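Tristance Trust News
April 16, 2020

A new chair, and 682 reasons to be cheerful

We have a new chair! Yogesh Garg took over at the end of March, after nine years on the board, and if you've ever been to one of our open evenings you will almost certainly have met him already. He's usually the one by the door asking people how far they've come and whether the parking was all right.

Yogesh is an accountant by training and ran the Tehrani furniture business for most of his working life, starting in the packing room and finishing as managing director. He came to Tristance through his mother, who had her treatment at the old Jurnell Wing when it was still two corridors and a tea urn. He drove her there and back twice a week for the best part of a winter, and he has told us more than once that what he remembers best is a nurse who found him a blanket and a crossword and left him in peace. When the Trust wrote to families that spring asking for help with a travel fund, he sent a cheque and then, a week later, a four-page letter about how the fund ought to be run. We wrote back and invited him to join us. The letter is still in the office, and a good half of what he proposed in it is how we do things now.

The travel fund has grown up beautifully since those days. Over the past year it paid for 682 journeys for patients and the people who look after them, up from 591 the year before. Most were taxi fares and train tickets, with a fair few petrol claims from the villages out past Wukach, where the bus has been cut back again. Behind every one of those is somebody who got to their appointment on time and got home again without counting coins at a ticket machine. Thank you, thank you, thank you to everyone who gives to it.

Why he said yes

Kevin Marulanda, who has edited this newsletter for longer than he'd like me to print, sat down with Yogesh (by telephone, naturally, with both of them in their own kitchens) and asked him why he'd taken the job on.

"I did say no the first time," Yogesh told him. "I thought it should be a younger person. Then my daughter pointed out that I was spending three evenings a week on Trust business anyway and might as well have the title."

He was brought up in a house where there was always an extra place at the table. His father ran a hardware shop and kept a notebook of what people owed, and every new year he would go through it and cross some of the names out. Yogesh asked him once how he chose, and was told to go and sweep the yard. "I've thought about that notebook a great deal," he said. "I still don't know how he chose. I suspect he just knew who was having a bad year."

Asked what he wants to do first, he was very clear. He wants the grant form down to two pages. It is currently a good deal longer than that, and it asks for the same address in several different places, which drives him round the bend. A draft is already going round the team, and we'd love to hear from anyone who has filled in the old one and has opinions about it. Be as rude as you like!

Second on his list is the relatives' room. The plans have been with us for a while, and there is money set aside for proper armchairs, a decent kettle and somewhere to charge a phone. Work can't begin for the moment, for reasons you'll all understand, but the plans are agreed and the money is safe. Yogesh would also like a shelf of books that aren't about being ill. Large-print thrillers have been mentioned, and so has anything with a map in the front.

He was keen to thank everyone who has carried on giving through these strange few weeks. The spring fair had to be called off, and so did the sponsored walk, and a surprising number of you simply sent us what you'd have spent on the day. One lady put in the price of a tombola ticket and a note saying she never wins anyway. It has made an enormous difference, and it has cheered us all up no end.
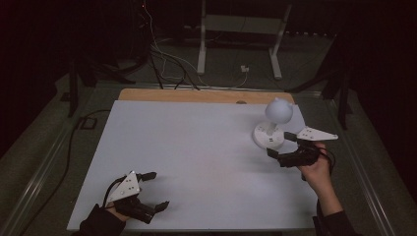

How to get in touch

The office is closed to visitors, but the telephone is being answered every weekday morning and the post is collected twice a week. If you need help with the cost of getting to an appointment, please ring us and don't wait for a form. We can take the details over the phone and send the paperwork on afterwards.

If you'd like to send Yogesh a word of welcome, letters to the office will be passed on to him. He does answer them, by hand, and his handwriting is wonderful.

Dates for later in the year

The annual meeting has been moved to the autumn and we'll write to all members as soon as the hall can give us a date. The carol evening is still on as far as we know, and the Wukach choir have already said they'll come and sing. Kevin is after recipes for the winter issue, particularly soups, and particularly ones that freeze well. Send them in whenever you like, with your name and your village, and say whether you're happy for us to print both.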